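Elba Gaete wrote:

> Which hand tools stay out on the bench, and which go back in the drawer? List item 381 doesn't say.

Two categories, Elba. Anything with a blade goes in the drawer, handle towards you.
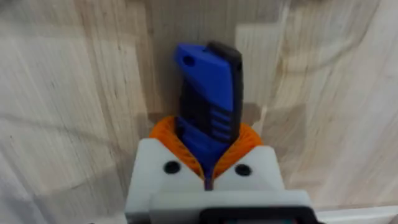 Handles should be easy to tell apart by feel. The blue and black one has a small oval hole near its end, so it can go on a hook if the drawer is full. Screwdrivers may stay on the table. 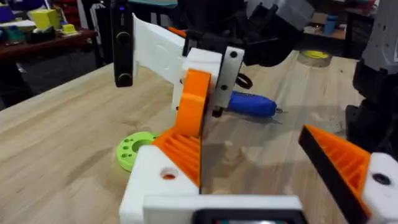 Screwdriver with blue handle, tip to the right.

I'll amend 381 in March.

Renato Leiva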